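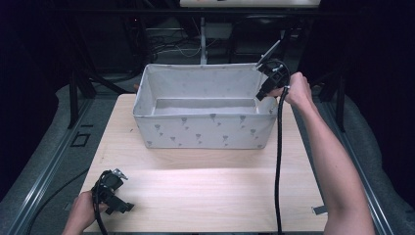
Station 2, both hand-held grippers, bin empty.

Category: Demo Support / Hand-held Grippers

Ticket opened by Wálter Echeverri, Pralbridge open day, 18 May 2019

Problem: visitors at station 2 tried the toy pick and some of them dropped the toy on the way out of the bin. Station 1 runs the same demo with no complaints. We have 40 people signed up for the afternoon and I would like this fixed before they come in.

Checked so far: swapped the cable on the right gripper. No change. Restarted the logging software, which had frozen for 5 minutes. No change. Table height matches station 1.
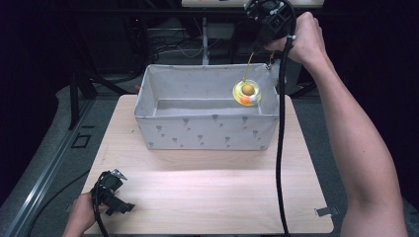 My first guess was the way we tell people to hold the toy. The instruction card says to close on the body, and that works at station 1. With the toy hanging by its string there is very little for the fingers to close on, so any gap between the pads matters more. I have asked the hosts to have people lift slowly until we know more.

Update: looked at the fingers up close. Left pad has a few nicks but is usable. Right one needs new covering.

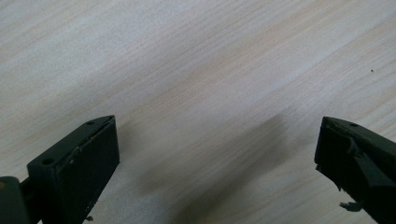
Fingers open over the table. Right pad covering torn and wrinkled.

Action: strip and re-cover the right finger, then run the pick again before the doors open. Spare tape is in the Zilico case. Please leave this ticket open until I confirm.

Related tickets
Caltudora demo: gripper log stops after 200 entries
Ayala room: cable too short for left gripper
Open day in August: station list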